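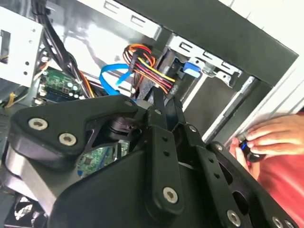
Stondel desktop, case and wiring notes

Gallery page for the Stondel tower, opened on the bench on 22/03/2025. The notes were made by Marlene Gerlach and checked by Omar Daher. They cover the drive cage, the drive latch and the supply wiring. The main board and the cooling are on a separate page.

The machine is one of 16 bought secondhand for the ground floor teaching room. Its job number in the workshop book is 1,182. Work was limited to the storage end of the case: take out the old hard drive, fit a solid state drive on an adapter, put the wiring back in order and close up.

Case frame
Black upper edge, a broad band. The side cover slides back before it lifts off. Do not lever it at the front corner, as the lip there bends easily and will not sit flat afterwards.

Drive cage
Silver sheet metal with rectangular stamped slots and tabs along the face. The cage stays in the case for this job. The cut edges of the slots are sharp on some units - wear thin gloves or keep fingers on the flat faces.

Drive latch
Bright blue plastic tab on the side of the cage. On this model blue marks a part that is meant to be moved by hand. Press the tab in and draw the drive out level. If it sticks, check that the data cable has been taken off first. Tarmo Ozoliņš keeps spare tabs from scrapped cases in the second drawer.

Bracket panel
White-painted metal with a few round holes and rectangular cutouts. Left in place. Cables may pass in front of it but should not be threaded through the cutouts, where the edge can wear the covering.

Supply wires
Orange, red, yellow and black, in one bundle, feeding into a black connector near the drive cage. In the usual colour scheme orange is 3.3 V, red is 5 V, yellow is 12 V and black is ground. The colours are a guide only, so test with a meter before using a supply from another maker.

Connector
Grip the body and pull straight. Never pull on the wires. A connector that has been rocked from side to side many times will hold loosely, and a drive that drops out at random is often the result. Two units in this batch were rejected for that fault.

Wire dressing
The bundle was supplied looped and twisted. The loops may stay if they are clear of the cage opening and of any fan. One loose tie at the midpoint is enough. Over-tight ties make the next drive change slower, and they have to be cut off anyway.

Adapter
Kadari tray, 3.5 inch outside, 2.5 inch inside, held with 4 screws. The Jaber tray was tried earlier and is slightly too wide for this cage. It goes in with force and then does not come out.

Closing up
Data cable first, then power. Start the machine with the cover off and confirm that the new drive is listed in the setup screen. Allow 40 minutes for the system copy, then shut down and refit the cover.

Outstanding
Rami Tannous to order three more Kadari trays. The remaining units are to be done in May, in room order - Omar Daher has the list. Corrections to this page go to Marlene Gerlach, with the job number.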